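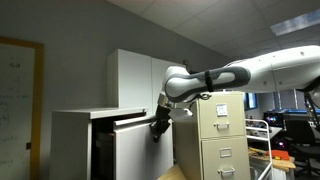 4.2 Equipment costs and planning

The budget was fixed in December, before the tasks were settled, and this shaped most of what we bought. The arm and gripper took the largest share. Furniture was a minor item: we set aside 300 pounds for cabinets and spent less. Mounting parts came from Clunder at 830 pounds, well over the first quote.

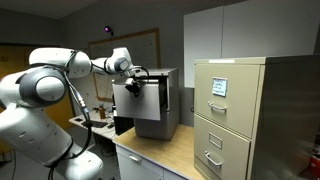

Figure 4. The gripper holding the top edge of the cabinet door, which is partly open.

Spare fingers should be ordered with the gripper. Drallov quoted a lead time of six weeks, and about 4 sets a year seems a sensible allowance for door and drawer work.

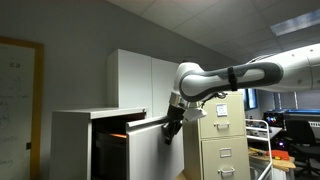
Cable management was left out of our plan, as were straps and small brackets. Ranik sells these as a kit, but the kit was priced for a larger arm and we bought the parts singly. The strap around the upper link and the bracket beside the wrist flange are the sort of item meant here - cheap, but easy to miss on an order form. We now list them on a separate line. Service cover from Sayegh is paid yearly and is not included in Table 2.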